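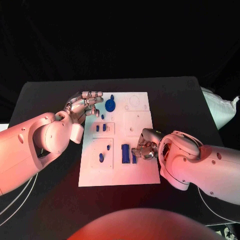

Home Talks Writing Archive About

Pricing a Small Repair Shop: speaker notes

Kai Wendt, 04/06/2026

4 min read

Opening. Say good evening, wait for the people at the back to sit. Then start directly with the toaster.

A customer comes with a toaster. It was cheap when it was new. I need one hour to open it, clean the contacts and close it again. What do I ask for this hour? In my first year I asked what I thought the customer wanted to hear. This is how I almost lost the shop.

(Pause. Ask who in the room has ever fixed a price by looking at the face of the other person.)

Part one, the costs. When I opened Owino I knew the rent and I knew the price of parts. I did not write down the hours for the phone, for searching a spare part, for driving to the recycling yard. In March I wrote everything down for the first time. Rent, insurance and electricity together were 520 a week. The hours I could really sell were far fewer than the hours I was there. Show the two columns on the flip chart. Write slowly, people want to copy this.

Part two, the look fee. Today every item costs 12 to put on the bench, and the customer gets this back if we do the repair. I was afraid of it for a long time. People did not run away. Some said they trust us more, because before they did not understand how we could look for free.

Part three, saying no. We stopped with printers. We stopped with anything where the part takes longer than 80 days. I keep a list by the phone and the whole team reads from the same list - before, each of us had a different answer. Tell the story of the Bellusine coffee machine here, but only the short version. It came back four times and I charged once.

If there is time: the big order. Flasto, a chain of rental flats, offered us 3,000 for a year of kettles and lamps. It sounded like a lot of money. Divide it by the hours and it was less than the toaster. I asked for double, they said no, we are still on friendly terms.

Questions I expect: do I give a discount to students (yes, on the look fee only), do I publish the prices (yes, on the door), what about warranty (six months on our work, none on old parts).

Close. Ask them to write down one hour they worked last week and did not sell. Leave the flip chart open, thank Inisia for the room, and put the price sheets next to the exit.

Contact | © Kai Wendt | Back to top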